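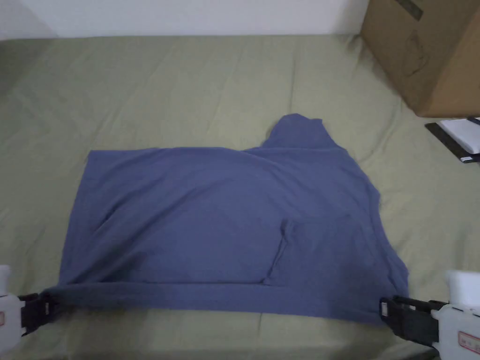
Search news and notices

Mulder Opens Clothing Repair and Reuse Center in Lurkholm

LURKHOLM – Mulder, the regional textile reuse service, will open its second public repair center in January. The center occupies the former Grista building on the harbor side of town and will accept clean clothing, bedding and curtains from residents of Lurkholm and Movholm.

Mulder collected 217 tons of used textiles last year, of which 46 percent was returned to wear. The new center has space for 2000 garments awaiting repair or resale.

"Many items reach us with a broken zipper or a loose cuff and nothing else wrong," said Houshang Nikzad, director of Mulder. "We want those items back in use in the towns they came from."

Repairs will be supervised by Lợi Kim, who has managed the Movholm workshop since its opening. Basic mending is free of charge – customers pay only for replacement parts.

Doors open at 9 a.m. Press inquiries should be directed to Saeed Heydari, Communications Office.

Last updated: January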